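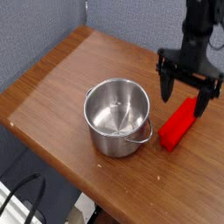 Steel pot on the table.

A correction is supposed to undo an error. Most corrections I read do something narrower: they record that an error existed, in a place the original readers are unlikely to visit. I have been keeping notes on this since September, using the local news site in Midham as my main source, and this post sets out what I have so far.

The site publishes a corrections page. It is linked from the footer, in gray, under the advertising terms. When I began it held 21 entries. I went through each one and asked the same set of questions. Was the original article changed? Does the article say that it was changed? Does the correction repeat the false statement, or only give the right one? Was the social media post that carried the claim edited or left alone?

The results were uneven. Nearly all of the articles had been changed. Fewer said so, and those that did mostly put the note at the bottom, after the related links. Only 2 of the social posts had been touched. One of those had been deleted, which removes the claim and the record of it together. I count that as a failure, though I know editors who would disagree.

The case that made me start the notes was a story on the Ansah road scheme. The first version said 2225 homes would lose street parking. The number was the total of homes inside the consultation area, most of which have driveways and were not affected. The article was fixed the same evening. The headline on the shared link was not, and people were still quoting the number at the public meeting two weeks later. Ilaria Fontana, who chaired it, read out the corrected text and was asked from the floor who had paid her to say so.

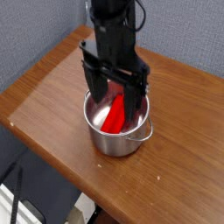 I don't think the man who asked was being unreasonable by his own lights. He had seen the figure in print, under a masthead he knew. He had then heard a different figure from a person with a stake in the scheme. With no visible note from the paper, the change looked like pressure.

Ayuba Zakaria, who used to sub-edit and now teaches it, read a draft of this and objected to my use of the word "buried" for the footer link. His point was that a small newsroom uses the template it is sold, and the template puts corrections in the footer. That is fair and I have taken the word out. The page runs on Veklow, which has a field for an update note, but the field is off by default and shows below the text when it is on. A default is still a decision, even if it was made by a vendor.

Kofi Amissah suggested a simple rule: the correction should travel as far as the claim did. I like the rule but can't see how to measure it. Page views are private, and shares by screenshot are not counted anywhere. A weaker version can be checked from outside. The note goes at the top of the article, states what was wrong, gives the time of the change, and is posted again on every account that carried the original.

I have sent that version to the editor and will add any reply at the top of this post, with the time.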